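Folding to a Fixed Size

Storage for lightweight printed cloth fails most often at the fold. A scarf or shawl put away by eye comes out a slightly different rectangle each time, and a stack of unequal rectangles leans, slides and has to be redone. The Flurnov linen room, which holds 472 pieces in open shelving, went over to a fixed fold in July.

The method is plain. The piece is laid face down and squared at the corners. It is halved lengthwise, then halved again across, and the edges are brought level before any pressure is applied. Smoothing runs from the center outward. Working from one side only drags the upper layer and sets a diagonal crease, which will show on a large print long before it shows on a plain weave.

Surface matters more than most guides allow. A polished table lets the lower layer creep. A quilted bedspread grips it, and a bed gives enough room to reach the cloth from two sides. 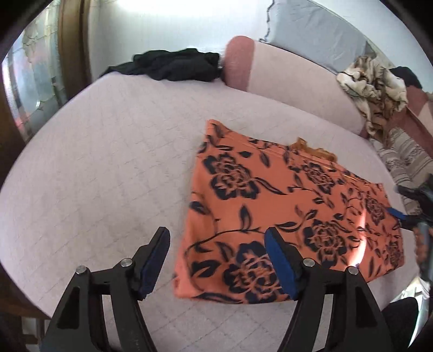 Haque disputes the point about quilting, arguing that stitched channels leave their own marks in thin fabric if the hand presses hard, and would sooner see a flat cotton sheet spread over the bed first. The sheet costs a minute to lay and does no harm.

Fringe is a separate matter. Loose threads caught inside a fold tangle with the layer above, so a frayed or fringed edge should finish on the outside, at the back of the shelf. The Flollar shelf insert, 248 millimeters deep, leaves enough clearance for short fringe. Longer fringe needs a tissue wrap.

Refold along new lines every 60 days.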